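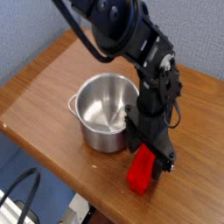 Gil-soo Jang:申报表在镇公所二楼就能看,不用写理由,带证件去就行。看不懂的地方再回来问。

镇议员的利益申报表怎么看?“与配偶共同持有”那一栏到底算谁的?

打印本页 | 用电子邮件发送

Ju-won Sun

我住在 Wiltberg,Tunurgate 那一片,属于东选区。我们选区的议员这两年在街坊里名声很好,谁家办丧事他会到场,学校缺桌椅他会出钱,冬天还给独居老人送过煤气费。我没有说这些是坏事,我母亲也收过。可是议员的津贴是公开的,大家都知道不多,他自己在居民会上讲,钱是早年做生意存下来的,公司叫 Nasomier,做建材批发,已经转给别人了。

上星期我按照别人的建议去看了他的利益申报表。表是手填的,复印得不太清楚。我抄下来的内容如下:

收入来源一栏:议员津贴;租金,房产在 Tunurgate。
公司股份一栏:Nasomier,3597 股,“与配偶共同持有”。
捐赠与赠予一栏:空白。
其他一栏:“Ra 基金,顾问,无报酬”。

我的疑问是这样的。他在会上说公司已经转出去了,表上却还有股份,这两种说法能不能同时成立?“与配偶共同持有”是说全部都算他的,还是一半?另外,他送出去那么多钱和东西,捐赠那一栏为什么可以是空白?我不想在没弄明白之前到处讲,也不打算投诉,就是想知道这张表应该怎么读。

还有一件事,窗口的人不让我拍照,只让抄。这个规定是真的有,还是那天的人随口说的?

Min-kyu Maeng

空白就是没有,没有就是有问题。谁会自己掏钱给全选区的人送煤气费,想想就知道。建议直接写信给报社。

Bit-na Jeon

楼上的话不要照着做,先把表看懂。我以前在镇公所帮忙整理过这类表格,不是律师,下面按栏目说,有不对的请别人纠正。

先说“捐赠与赠予”。这一栏填的是议员收到的东西,不是他送出去的东西。表格的标题写得不好,很多人看错,填表的议员自己也有看错的,把给足球队买球衣的钱填在里面。要申报的是别人给他的礼物、招待、旅费等等,超过起报额就得填。所以他送了多少煤气费,这一栏空白都不说明什么。送出去的钱在 Wiltberg 平时不需要申报,只有进入竞选期间才另外有一张支出表,那张表归选举办公室管,镇公所二楼看不到。

再说股份。3597 是股数,不是金额,这一点你抄得对,表上本来就不要求写价值。单看股数没办法知道占公司多少,要去公司登记处查总股数。总股数如果很大,这点股份可能什么都控制不了;总股数如果只有几千,那就是另外一回事。你把这一步先做了,再谈别的。

“公司转出去了”和“还有股份”可以同时成立。小生意转手的时候,买方一次拿不出全部价款,卖方留一部分股份慢慢退出,这种做法很常见。也可能是他不再当负责人,口头上就说成“转给别人了”。也可能他说得不准确。光靠这张表分不出来是哪一种,登记处的变更记录可以看到负责人什么时候换的、股份有没有动过。

“与配偶共同持有”,按照填表说明,要写全数,不拆开。也就是说,不管他们两口子内部怎么分,申报的时候都当作他有利益。审议和这家公司有关的议案时,他应当先声明,然后离席。你如果关心这个,可以去翻会议记录,看镇里采购建材的时候他有没有声明过。会议记录在图书馆也有一套,比二楼的好翻。

Ra 基金那一行我不了解。无报酬的职务也要填,他填了,就是按规矩做了。至于煤气费是他自己出的还是基金出的,这张表看不出来。基金如果登记为慈善机构,每年要交账目摘要,可以申请看。

最后补一句,看的时候注意表格右上角的填写日期。议员任期内情况有变化要补报,补报的单子有时夹在后面,有时另放一个文件夹,不问他们不会主动拿给你。你看到的可能是旧的那份。 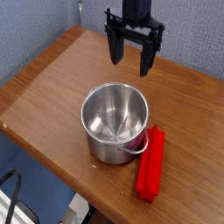 Keir MacAulay

Bit-na Jeon 说的大部分我同意,有一处要改。“写全数”是现在的做法,旧版表格是允许只写自己那一半的。旧版和新版很好分:新版在签名处下面多一行见证人,旧版没有。Ju-won Sun 你回想一下有没有那一行。如果没有,3597 股就可能只是他名下的一半,也可能是全部,得问窗口用的是哪个版本。

关于拍照。公开查阅的规则里写的是“可以查阅和抄录”,没有写可以拍照,也没有写不可以,所以不同的人值班会有不同的说法。我的办法是不跟他们争,直接申请复印件。填一张申请单,写清楚要哪一位议员、哪一年的表,交复印费,5 个工作日内来取。复印件上会盖章,以后真要用,比手机照片管用得多,手抄的就更不用说了。

申请的时候顺便要求把补报单一起复印。单子上没有这个选项,写在备注里。我第一次没有写,结果拿到的只有正表,又跑了一趟。

起报额我记得是一件礼物 200 以上就要报,不对,那是旧的数字,新的我手边没有,请以填表说明背面为准。选举期间的规定我比较清楚:个人向选区内同一家庭提供的资助,最多 2000,超过就要进支出表。平时没有这个限制。你说的煤气费是冬天送的,先看看那时候算不算竞选期间,多半不算。

写信给报社我不反对,但你现在手里只有一份手抄的表,编辑第一个问题就是原件在哪里。先拿复印件,再查公司登记,再看会议记录,顺序不要反过来。做完这些,很可能你会发现没什么可写的,也可能有。也可以直接问他本人,议员每月有接待时间,带着复印件去,一条一条问。我问过我们西选区的那位,他当场把旧合同找出来给我看了,态度不算好,可是看完我就明白了。

评论

Ju-won Sun:谢谢两位。我今天又去了一次,签名下面没有见证人那一行,是旧版。复印申请已经交了,补报单也写在备注里了。窗口换了一个人,说拍照也可以,不过我没有拍。

Min-kyu Maeng:所以到底是一半还是全部?

Ju-won Sun:还不知道,窗口的人也说不清,让我等复印件。公司登记处我打算下周去。

Bit-na Jeon:旧版可以只写一半这件事我确实不知道,我帮忙的时候已经换了新表。上面的回答我不改了,请大家以 Keir MacAulay 的为准。去登记处记得查公司的全名,Nasomier 有可能不是登记用的名称,招牌和登记名不一样的很多。

Gil-soo Jang:登记处中午关门,别白跑。

打印本页 | 用电子邮件发送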